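Laundry & Linens | Household Guidance
2 min read
September | Silau Home Desk

Sorting Dark Clothing on the Bed

Residents are advised to sort dark garments on a flat, well-lit surface before folding. A made bed is suitable, provided the sheet is clean. Bags and cushions should be moved to one side first.
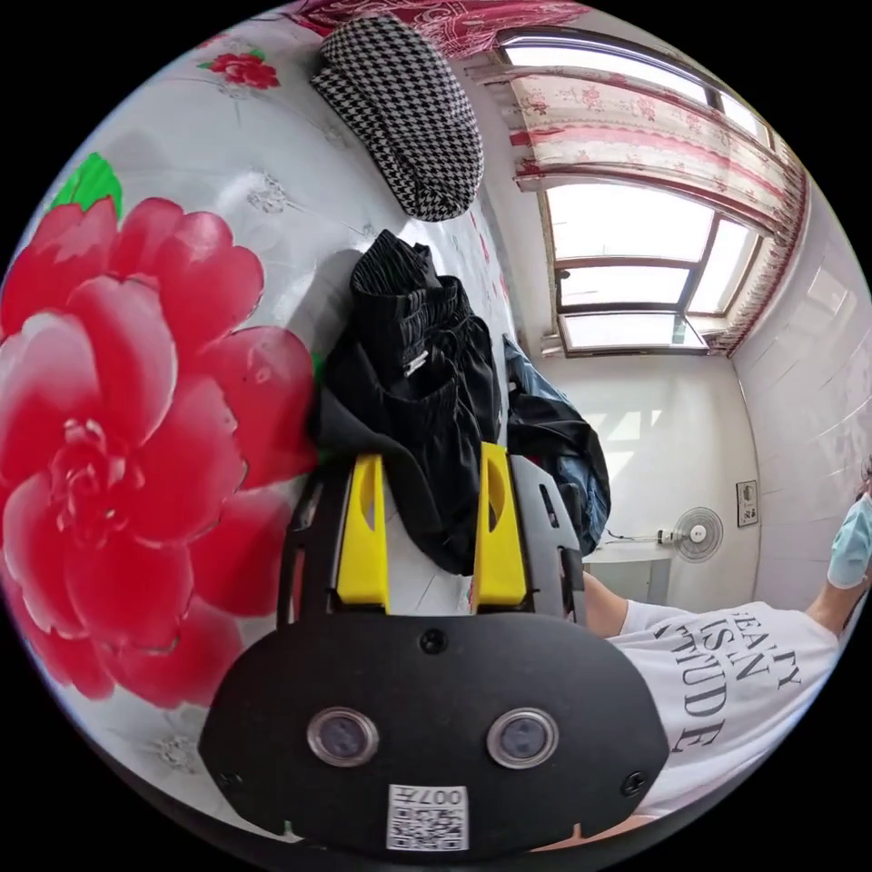 Black clothing heaped on a floral sheet, with a pair of pants folded on top.

Pants should be folded lengthwise, then in half, with the waistband smoothed flat. Check care labels at this stage and set aside any item that requires separate washing. Stacks of no more than 12 garments are easier to carry and hold their shape on the shelf.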